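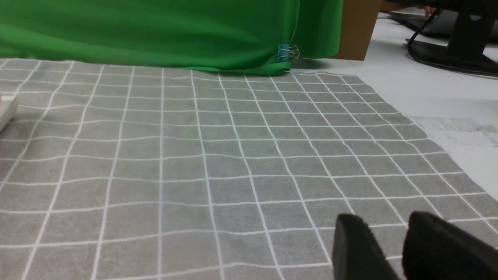
I've been through a lot of tablecloths, and the cheap cotton ones have taught me the most. My first good one was a plain cream thing from Rirkau and I babied it for years, but these days I go for a pattern every time. A gray cloth with a thin white grid is about as forgiving as it gets (crumbs and little specks just sort of melt into it), but the lines do tattle on you! Any soft wrinkle in the middle turns a straight line into a wave, so you find out fast whether you ironed properly.

So, ironing. I do mine while the cloth is still a bit damp, wrong side up, and I start in the middle and push out to the hems. If it dried before I got to it, I spritz it with water, roll it up like a sleeping bag and leave it for 20 minutes. Works every time, even on the big one that covers the table with both leaves in.

If you can't face the iron (me, most of December), lay the cloth on the table, mist it lightly and smooth it with the flat of your hands. Then walk away and let it dry. Put something under it first if your table is bare wood, please! I use an old flannel sheet, and it keeps the cloth from sliding too.

Getting it on straight is where a grid really earns its keep. Pick one line, run it along the edge of the table and tug everything else to match. Don't pull on the corners, though, or you'll stretch the whole thing crooked.

For storage I gave up on folding. I begged a cardboard tube from the Vostard fabric counter, covered it in tissue, and now the cloth gets rolled and stood in the hall closet. No more fold lines. The napkins still get folded, and they live in the drawer with the candles.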